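Morning, with coffee, before anything else gets a chance at me

I slept like a log and woke up already thinking about cups. Is that a good sign? I'm calling it a good sign! The party is close now (August, at last, after all that talk in spring) and today was the day I got to play with the drinks table, the one job I begged for. Varmont sent the paper cups in two colors and I've had the boxes under my bed all week like presents.

The order came to $83, a bit over what I'd planned, but they threw in extra napkins and the lids all match. I'd have paid more for the green, to be truthful. It's the exact green of the pears behind the house at Wondulcombe.
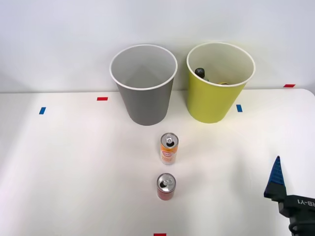 I've gone back and forth on colors since breakfast and I keep landing in the same place: gray for the grown-ups, green for the kids. The gray sounded so dull in the catalog, and then you stand it next to that yellowy green on a white table and they make each other look wonderful. Both have a white rolled rim, so they read as a set even with the colors so different. I put the two little cans in front to get a feel for sizes, the red one and the slim white one with the orange and yellow on it, and I love how cheerful they look together. Small cans are the way to go. People finish them, and there's no sad half-full row on the windowsill at the end of the night.

Then I got carried away and drew the whole table on the back of the Drinby receipt, ice at one end, cups in the middle, cans in front where short arms can reach. Lemon slices in the big Wikström bowl, if I can find it. It was in the hall closet at Christmas and I haven't seen it since, though I did find my good scissors in there, so that's one victory!

Still to do: ice, straws, a cloth for the long table, and something for the seventeen people who said they'd "just bring themselves." I can't wait to have them all in one room. I'm going to try the mint syrup again tonight with half the sugar, and then early to bed, or so I keep telling myself. The cat has moved into the empty cup box and I haven't the heart to flatten it.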